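The Flekholm Table - two-panel work table in light beige

We've been selling the Flekholm from our Tullness workshop for a good few years now, and it's still the one people ring up about after they've seen it at a friend's place. Two matching tops, one matte colour, and no fuss getting it through a narrow doorway.

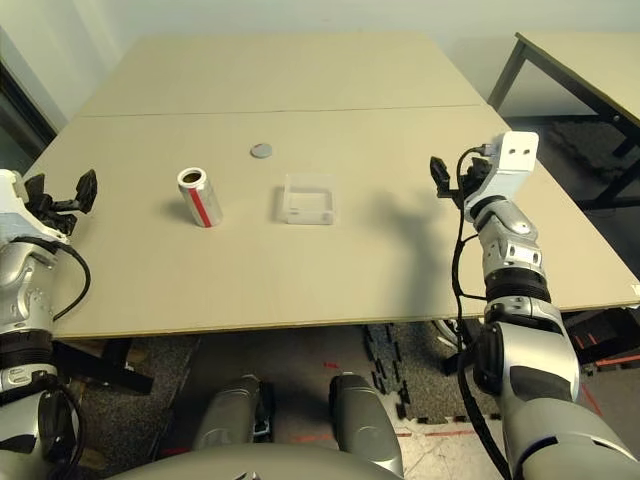 The matte finish was Marina Galanis's choice, and she went through 19 samples before she was happy (she'll tell you it was more). It's a lovely soft background for small bits and pieces - a can with a red stripe, a little clear box, a flat gray disc - and it's every bit as nice with a cup of tea on it.

Pushed together, the panels leave only a faint straight seam.
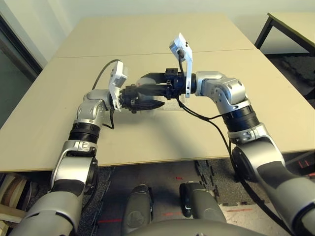
Flekholm in light beige, shown on dark gray interlocking foam matting.

You're welcome to order a single panel and add its mate later on, as plenty of our customers do. The colour won't change between batches.

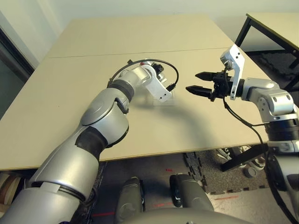
Both panels joined edge to edge.

Width: 1350 mm
Price: $344 per panel, $220 for seconds

Ask for Bakari Athumani at the Tullness counter and he'll happily talk tables with you all afternoon.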